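Why Is Cardboard So Strong?

Paper is easy to tear. You can do it with two fingers. But a cardboard box is made from paper too, and it can carry heavy books or a lot of apples. How is this possible?

The secret is inside the wall of the box. Look at the edge of a piece of cardboard and you will find a wavy line between two flat sheets. This wavy paper is called the flute. The waves stand close together like many small arches, and an arch is a very strong shape. People use it for bridges also.

Cardboard with waves inside has a long name: corrugated cardboard. "Corrugated" means "with folds or waves".

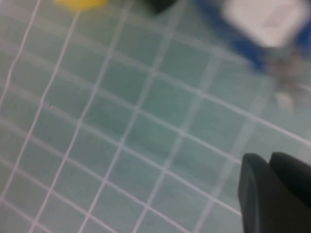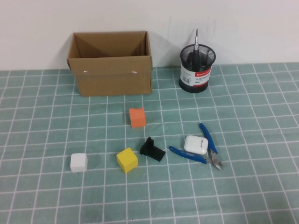 A grid of white lines, and a box of corrugated cardboard on it.

Why is cardboard so light?
Between the waves there is mostly air, and air weighs very little.

Now try it yourself. Take 2 sheets of paper. Leave one flat, and fold the other one like a fan. Put each sheet across two cups, like a bridge, and lay a coin on it. The flat bridge bends quickly. The folded one can hold more coins – try to find how many!

Cardboard does not like water. When it gets wet, the glue and the paper become soft, and the waves fall flat. Keep your boxes dry, and you can use them many times.

Text: Awuor Massawe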